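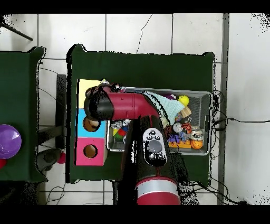

# Four days with a robot that sorts the junk drawer

I went to Porkemthorpe in November expecting speed. What I got was patience! The Sowa project, run by a small firm called Privetti, is teaching an arm to empty a crowded bin one thing at a time, and I stayed four days because I got hooked. 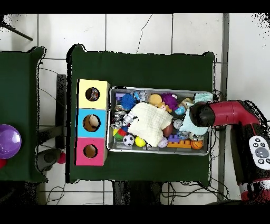 Sowa's method is simple to say: a person guides the arm through the job, again and again, and the software learns from the recordings. They work in batches of 100 runs. Cloth is what everybody there grumbles about (a ball keeps its shape, a towel never does), so I spent ages staring at that light blue cloth under the black gripper, with a whole jumble of toys next to it.

Then there's clutter.

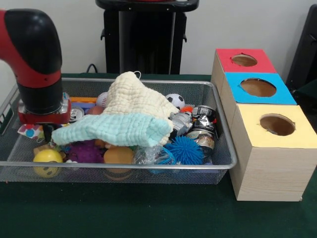 *Balls, cans and quilted cloth share one mesh tray, with the boxes standing to the right.*

Privetti reshuffles the pile between batches, so the arm can't just memorize a spot. After 7 batches, I'm told, it began recovering from bad grabs on its own. I loved hearing that!

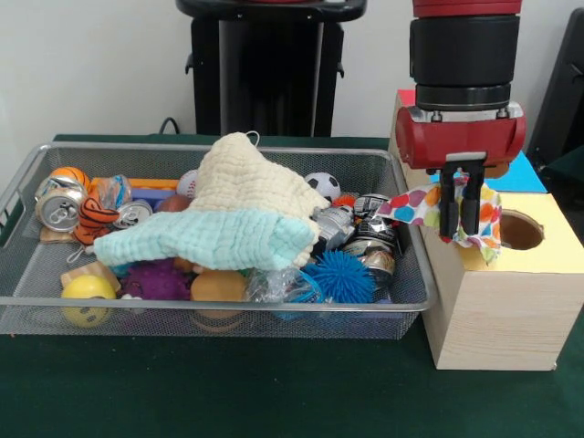
**Does it need a new lesson for every new object?**

Only for the odd ones. Things close to what it has practiced on usually get picked up without extra runs, and next they'll try that out at Gestivberg.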